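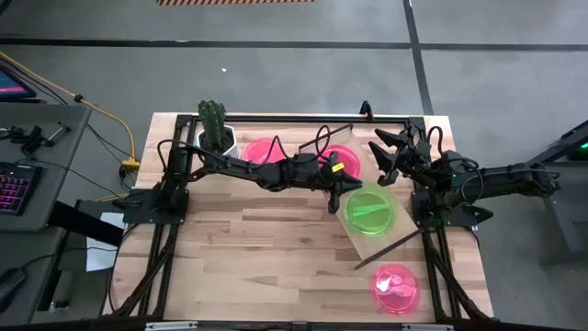

Setting and Clearing a Table with a Serving Tray

Umside Community House
Dining Room Procedures, revised September 2021
Prepared by Ayman Smadi, Dining Services

Purpose

This page explains how to carry plates to a table on a tray, how to set them out, and how to collect them after a meal. It applies to all staff and helpers working in the main dining room and in the Mahlangu Room. The main dining room seats up to 91 guests. Both rooms use the same colored plates and the same trays, and the steps are the same in each.

Before You Begin

Wash your hands and put on a clean apron. Check that the table has been wiped and that the surface is dry. Wood tabletops must not be left with standing water on them, especially along the joints between strips.

Collect the following from the serving counter:

One rectangular tray with end handles
The plates for your table, in the colors shown on the seating card
One utensil for each plate
A folded dry cloth

Inspect each plate under the counter light. Set aside any plate that is cracked, chipped, or rough at the rim, and place it in the bin marked Returns. Light scratches from normal use are acceptable.

Plate Colors

Pink plates are used for the standard meal. Green plates are used for meals prepared to a dietary request. A green plate must be matched to a name on the seating card before it leaves the counter. If the card is missing or cannot be read, return to the kitchen and ask for a new one. Do not guess.

Loading the Tray

Step 1. Place the tray on a flat surface with both ends supported. Do not load a tray while holding it.

Step 2. Put the first plate near the center. The heaviest plate always goes here.

Step 3. Add the remaining plates on either side of the first. Plates may sit close together, but a plate with food on it should never rest on the rim of another.

Step 4. Lay the utensil across the middle of an empty plate, or beside the plate if food has already been served. Utensils placed loosely on the tray tend to slide toward the low end when it is lifted.

Step 5. Lift with both hands, one at each end, and keep the tray level at waist height. Walk at a normal pace and use the right-hand side of the aisle.

Setting the Table

Step 1. Rest the whole tray on the table before removing anything from it. The tray may be set at an angle if this brings the plates within easier reach.

Step 2. Take hold of the plate by its outer rim. Keep fingers off the eating surface. If a plate has a utensil on it, steady the utensil or move it first.

Step 3. Lift the plate clear of the tray and set it down in front of the seat. Sliding a plate over the end of the tray can tip it and marks the tabletop.

Step 4. Unload from alternate sides so that the tray stays balanced. When two people are working at one table, they should stand on opposite sides, and each should take the plates nearest to them.

Step 5. Return the tray to the counter. Trays are not left on the table during a meal.

Clearing

Wait until all guests at the table have finished, or until a guest asks for a plate to be removed. Scrape food into the scrap container at the clearing station - never at the table. Once scraped, plates of the same color may be stacked. Keep pink and green plates in separate stacks, as they are washed in separate racks.

Place the stacks at the center of the tray and lay utensils flat beside them with all handles pointing the same way. If the load feels heavy, make a second trip.

Washing and Storage

Wash plates in warm water with the regular dish soap. Abrasive pads are not permitted, as they cloud the clear plastic ware. Rinse, rack, and allow to air dry before stacking. Trays are wiped on both sides with a damp cloth and dried by hand, including underneath the handles, where crumbs collect.

Store plates on the lower shelves of the Skedirer cabinet, sorted by color. Trays stand upright in the slot to the left of it.

Questions and Replacement Items

Requests for replacement plates or trays should be written in the supply book by the kitchen door. Orders are placed in November. Items needed sooner may be requested from Dining Services in Room 226.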